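Fairclough Begins Headlight and Turn Signal Safety Campaign on Midmont Corridor

FAIRCLOUGH, Jan 31, 2021 -- The Fairclough Office of Road Safety today announced a campaign to increase the use of headlights and turn signals on the Midmont corridor, the main commuter route between Fairclough and Flongate. 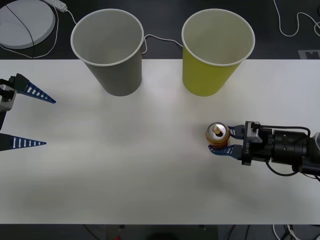 The campaign will run through the end of June. It follows a written survey in which 3071 drivers answered questions on their daily habits behind the wheel. Many said they were unsure when state law requires headlights in rain or fog, and 111 asked for clearer signs before the Flongate merge.

New signs will be posted at six points along the corridor. Skenel, the contractor chosen for the work, will install them in two stages, starting at the Flongate end. Work will take place outside commuting hours, and one lane will stay open in each direction.

The Office will also mail a short guide to households near the route. It covers headlight use at dawn and dusk, signaling before a lane change, and how to check for a burned-out bulb -- a repair most owners can make at home.

No new fines are part of the campaign. Existing traffic laws remain in effect.

Copies of the guide and the sign schedule are available at the Office's front counter during business hours.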